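Skarmont procura participantes para avaliar tarefas domésticas feitas por robôs

Inscrições abertas até Oct 24, 2026
Modalidade: remota, com uma sessão de preparação por videochamada
Vagas: 19
Compensação: 175 euros por participante, pagos no final

O que queremos saber

Uma máquina já consegue limpar uma casa de banho, despejar um caixote do lixo ou passar de uma divisão para outra sem ajuda? Depende da tarefa e depende de quem avalia. Os engenheiros dão uma tarefa por concluída quando o robô chega ao fim da sequência programada. Quem limpa casas, quartos de hotel ou lojas costuma olhar para outras coisas: o canto atrás da sanita, a porta que ficou encostada, o saco mal posto no caixote.

O projeto Kassa quer juntar essas duas avaliações. Trabalhamos numa casa simulada, onde um robô virtual tenta tarefas simples, e precisamos de pessoas com experiência prática que digam se o resultado seria aceite no seu trabalho ou em sua casa. Não procuramos opiniões favoráveis. Se a resposta for «isto não serve», é essa a resposta que deve ficar no formulário.

O que vai fazer

Cada participante recebe 9 blocos de tarefas simuladas. Em cada bloco vê a sequência completa, atribui uma nota e escreve duas ou três frases a justificar. As tarefas incluem abrir e fechar portas, aproximar-se de caixotes do lixo, circular junto a loiças sanitárias e arrumar utensílios de limpeza. Há blocos em que o robô não chega a tocar em nada, e também esses devem ser avaliados.

O trabalho total é de quase 200 minutos, que pode dividir como entender ao longo de duas semanas. A sessão de preparação não entra nesta conta.

Algumas vistas da casa simulada:
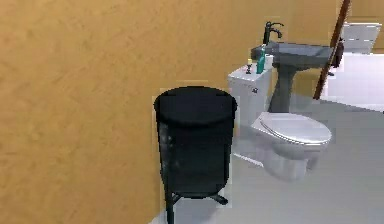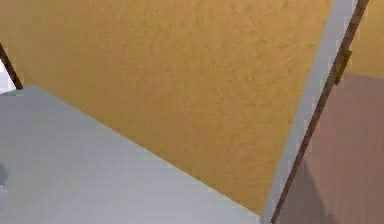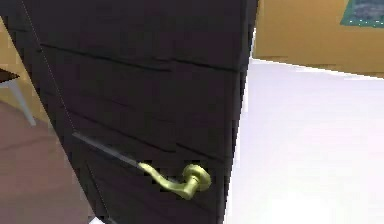 Na vista seguinte, o chão livre entre a garra e a parede do fundo:
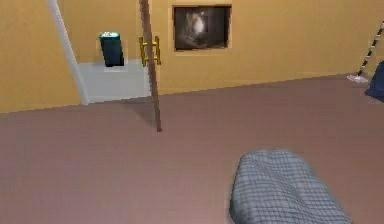
Saadet Soylu escreveu-nos depois de ler a primeira versão deste anúncio e autorizou a publicação da mensagem:

Limpo escritórios e apartamentos há muitos anos e a minha dúvida é outra. Vocês perguntam se o robô consegue abrir a porta. Eu perguntaria quanto tempo demora e o que faz quando a porta bate numa cadeira. Numa casa de banho pequena, passo metade do tempo a tirar coisas do caminho: o caixote, o piaçaba, os frascos que as pessoas deixam em todo o lado. Se a máquina só trabalha com tudo já arrumado, então alguém teve de arrumar antes, e essa parte do trabalho ninguém a mostra. Gostava que o formulário tivesse uma linha para isso. Também gostava de saber se contam as tentativas falhadas ou só a última.

Acrescentámos as duas coisas. O formulário tem agora um campo para o trabalho que uma pessoa teria de fazer antes e depois do robô, e todas as tentativas são mostradas, incluindo as que falham. O tempo de execução aparece ao lado de cada sequência. O caso da cadeira ainda não está na simulação — fica previsto para a ronda de março.

Quem pode participar

Pessoas maiores de idade com pelo menos um ano de experiência, paga ou não, num destes trabalhos: limpeza doméstica, limpeza de escritórios ou hotéis, reposição e arrumação em loja, apoio domiciliário. Quem cuida da própria casa a tempo inteiro também pode candidatar-se.

É preciso ler e escrever em português e ter acesso a um computador com ligação à Internet. O telemóvel não chega, porque o ecrã é demasiado pequeno para acompanhar as sequências. Não é necessário saber programar nem ter trabalhado com robôs.

Não aceitamos candidaturas de funcionários da Skarmont ou da Tronex, empresa que desenvolve o programa de controlo avaliado neste estudo, nem de familiares diretos.

Pagamento e despesas

O valor é pago por transferência bancária depois de entregue o último bloco. Quem desistir a meio recebe a parte correspondente aos blocos que completou. O pagamento não depende das notas atribuídas.

Se não tiver computador, pode usar um dos postos do nosso escritório em Orumton, com marcação. Nesse caso pagamos as deslocações mediante apresentação dos bilhetes.

Dados pessoais

Guardamos o nome, o contacto e os dados bancários até ao fim do estudo. As respostas ao formulário são separadas do nome antes de serem analisadas. A Tronex recebe as notas e os comentários sem identificação. Pode pedir a eliminação das suas respostas em qualquer momento antes da publicação do relatório.

Como se candidatar

Preencha o formulário de inscrição nesta página e indique:

o tipo de trabalho que faz ou fez, e durante quanto tempo
uma tarefa doméstica ou de loja que, na sua opinião, uma máquina ainda não faz bem
os horários em que pode assistir à sessão de preparação
se precisa de um posto em Orumton

Não é preciso enviar currículo. A segunda resposta é a que lemos com mais atenção, e bastam algumas linhas. Respondemos a todas as candidaturas por correio eletrónico, também às que não forem selecionadas. Quem ficar de fora por falta de vagas pode pedir para passar à lista da ronda de março.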